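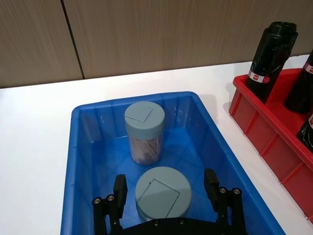

How to run a bin-sorting demo at your open day

We had up to 80 people through the workshop for our June open day, and the two-arm sorting table was easily the busiest spot (the sausage sizzle came close!). A few of you asked how we set it up, so I've written down what I'd do again.

Start with the bins. Pick colours people can tell apart from the back of the crowd. Ours were blue, red and white, in a row along a plain white table. I'd leave decent gaps so the grippers have room to come in at an angle.

Next, choose your stuff. Short and tall things mixed together are more fun to watch, and lids give people something to look at when the fingers close. Kiri Ngata raided the kitchen drawer for ours and did a lovely job.

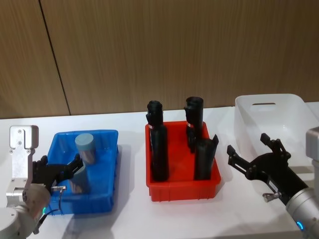 Both arms over the table, with the white bin at the far end.

Before the doors open, run each pick 4 times at slow speed. If one keeps slipping, move the object, save the new position and try again. Rhys Goodwin wanted to go full speed from the first group – I talked him down, and we sped up after lunch.

Keep each show to 16 minutes, questions included. Tape a line on the floor for the kids to stand behind, and have one person talking while another stays by the stop button. Swap over every second group or you'll lose your voice like I did.

Darcy Kingi has our running sheet if you'd like a copy.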